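Iltura keeps worn block set in service, issues new layout sheets

Iltura will keep its painted wooden building blocks in service for another season instead of replacing them, the lending workshop said in its July stock notice. The decision covers the rectangular blocks used for flat layouts on the table. The arches and cylinders were withdrawn in spring and will not return.

Wear on the set is mostly cosmetic. The notice lists dark marks, scratches and chipped paint, with the lighter colors showing it most. Orange and yellow pieces are the ones borrowers mention when they return a box, and both colors were checked first.
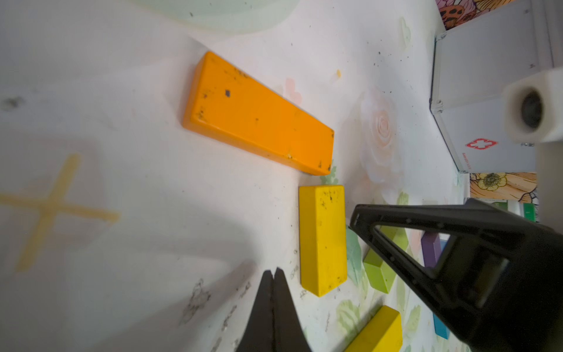 A block is now withdrawn only if it has a crack, a raised splinter or an edge worn enough to stop it from sitting square against its neighbor. Loss of color alone is no longer a reason to pull a piece. Under the earlier rule, any chip down to bare wood sent the block to repainting, and a set could be off the shelf for three weeks while the paint cured.

Repainting was done by Drindico, which matched each color by eye. Small differences built up over the years, and the yellows now range from bright to mustard. Iltura has decided to treat these as one color for the purposes of the layout sheets. Borrowers who sort by shade may do so, but the printed keys will say only "yellow."

The same approach applies to the greens. The blues are still keyed separately, as the light and the darker shades are far enough apart to tell at a glance under ordinary room lighting.

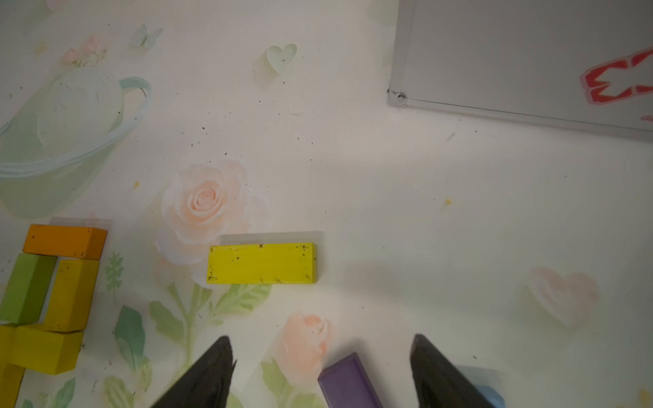
Layout sheets

The new sheets were drawn up by Presora and replace a folder that had been photocopied until the lines filled in. There are 10 in the first release. Each gives a plan view of a flat figure, drawn at half size, with the blocks laid on the table and nothing stacked.

The early sheets use simple contact – a long side against a long side, or an end against a side. Later ones introduce open shapes, where a long block bridges the ends of others and the space between them is part of the figure. These are harder to keep square. A small error in the first upright shows up again at the far end of the bridge, and the usual fix is to nudge the short blocks and leave the long one alone.

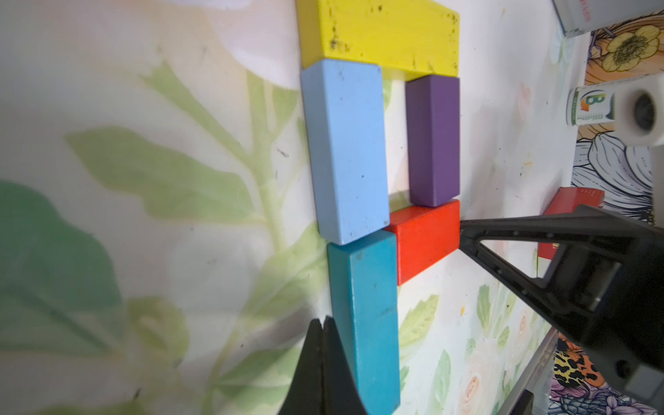
Presora recommends placing the longest block first and working away from it. Where a figure has a crosspiece, the end grain should face outward so that the painted faces meet. The sheets do not specify which yellow block goes where, provided the length is right.

Two sheets were dropped before printing. Both depended on blocks standing on end, and the results shifted whenever someone leaned on the table. They may come back as a separate set for use on the floor.

Table and surroundings

The tabletop covering stays as it is. Its pale floral print has been in use since the previous block set, and Iltura reports no plan to change to a plain surface. Dirt comes off the covering with a damp cloth, though older gray stains have not lifted. Borrowers are asked to leave solvent cleaners at home.

The walls are papered with a much bolder floral, a large peony pattern on a lavender-gray ground with daisies, ferns and spotted moths, ordered from Triệu. Offcuts have been kept for patching. The first-aid case stays at the back of the table, on the right, and is checked when the blocks are.

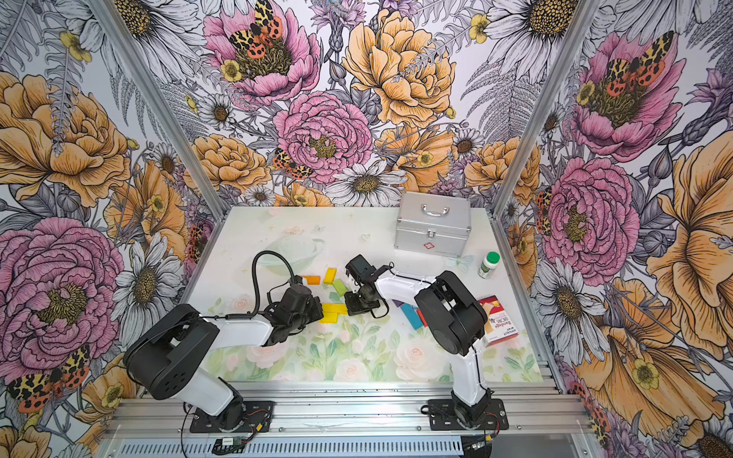
One borrower wrote in to say that a printed table is a poor base for plan drawings, since pale roses and leaves compete with the outline of a figure, and asked for a plain cloth to be lent with each box. Iltura replied that a plain cloth slides under the blocks and that two earlier trials were abandoned for that reason. A heavier one with a rubber backing is being priced.

The sheets are available at the lending desk with the boxed set. Corrections should be marked in pencil on the sheet itself and handed in with the blocks, and will be carried into the second printing.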